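Wevar to Open Second Table and Desk Surface Line in Coren

COREN, 2026-05-11

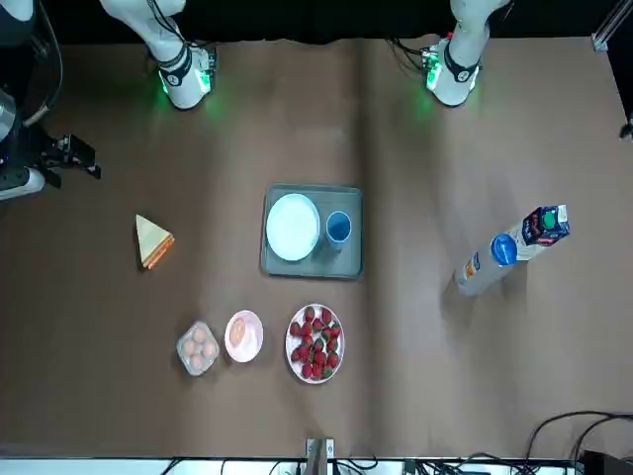 A brown tabletop with a seam down the middle and two white robot arms over it.

Wevar, a maker of tables and desks for schools, libraries and small offices, will open a second production line at its Coren plant in December. The line will make replacement tops that fit the frames customers already own.

The company has sold replacement tops in small numbers for several years, mostly to buyers who called and asked. Orders were cut on the main line between runs of new furniture, and delivery could take 12 weeks. With a separate line, Wevar expects to ship standard sizes from stock and custom sizes on a fixed schedule.

The new line will have a starting capacity of 800 tops a month. Wevar plans to raise that to 1,000 a month after the first year if orders allow.

"Most of the frames we sold to schools are still in good shape," the company said in a statement. "The tops wear out first. Customers have told us they would like to keep the frame and change the top, and until now we made that harder than it should be."

Tops will be offered in the five sizes used in the Zanudden classroom range and in the two larger sizes used in the Woldegiorgis library range. Both ranges use the same bolt pattern. A top can be changed with a hex key and a screwdriver, and printed instructions will be packed with each order. Hardware is included.

Customers with older frames can send Wevar the outside measurements and the distance between bolt holes. The company will confirm the fit in writing before it takes payment. Frames with welded corner plates cannot be fitted with the new tops.

Wevar will also take back worn tops from customers who order 12 or more at one time. Returned tops will be sorted at Coren. Those with sound cores will be resurfaced and sold at a lower price through the plant's outlet counter. The rest will go to a board recycler.

The line will take up the east half of the Coren building, which has been used for storage. Stored goods will move to a leased warehouse nearby. Production of new furniture will continue during the work, and no change to current delivery dates is planned.

Price lists for schools and libraries will be sent to account holders before the line opens. The minimum order for standard sizes is four tops. Orders of 400 or more will be quoted separately.

About Wevar
Wevar designs and builds tables, desks and library furniture at its plant in Coren. Its products include the Zanudden and Woldegiorgis ranges.

Press contact: Wevar Press Office, Coren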